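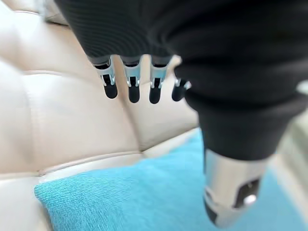 The hand in its knit sleeve, over the turquoise cushion on the leather sofa.

A Hand for the Living Room

Iolanda Furtado started building her robotic hand in a shared workshop and moved the project home in July, when the benches got crowded. She calls it Humero. The cushion is its current test piece.

"A block of wood sits still and keeps its shape," she said. "A cushion changes every time you touch it."

The four fingers have metal joints and black rubber tips. Furtado bought the first set of tips ready-made and found them too hard for cloth, so she cast her own in molds borrowed from Abelardo Carhuamaca, who builds camera sliders two benches down from her old spot. It took 3 batches to get a mix she liked.

The sleeve came later. Loose threads kept working into the pin hinges, and a knit cover was the cheapest fix she could think of. It has to be pulled back whenever she adjusts a cable - a job she puts off.

She has spent $1,876 on the build, and $600 of that went to motors. The control board is a Pirihi, bought used. Her test log has 83 entries so far, most of them a line or two long: grip setting, fabric, result. Twill is easier than velvet. Leather she is still unsure about.

Carhuamaca wants her to bring Humero back to the workshop and mount it on a proper stand. Furtado would like to finish the thumb first. The current one closes a little late, and she has a new spring on order.

Contact the editors | © 2019 Nerkovis Magazine | Back to top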